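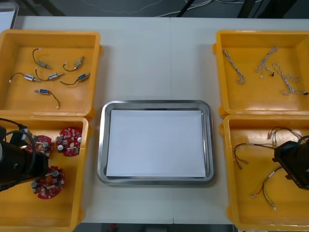 Fig. 4. Yellow bins on a white tabletop, with solenoids in the upper-left one.

Section 4: Wiring the zone valves to your Stirnon controller

Okay, this is the part everybody writes to me about, so I've tried to slow down a bit (the February version of this guide rushed it, sorry!). I run a Stirnon on my own garden beds in Murkbridge and I've rewired it more times than I'd like to admit.

1. Unplug the controller at the wall. Turning the dial to OFF still leaves the terminals live, so pull the plug.

2. Open the front cover and find the strip marked COM and Z1 to Z4.

3. Take one wire from each valve and twist all of those together with the common wire. Either wire will do, they aren't polarized.

4. Run the leftover wire from each valve to its own zone terminal. I put the tomatoes on Z1 so I can find them half asleep.

5. Cap every outdoor splice with a grease-filled connector. Regular wire nuts go green on you by summer!

6. Plug back in, hold SET and type 3199 to reach the test menu. Each zone runs in turn.

Note: If you bought the Illora expansion board, skip step 4 and go to the Illora sheet in the box. Its terminals are numbered backwards, which drove me nuts.

Caution: Never put two valves on one zone terminal. The display shows error 324 and you'll have to reset the whole schedule, watering days and all.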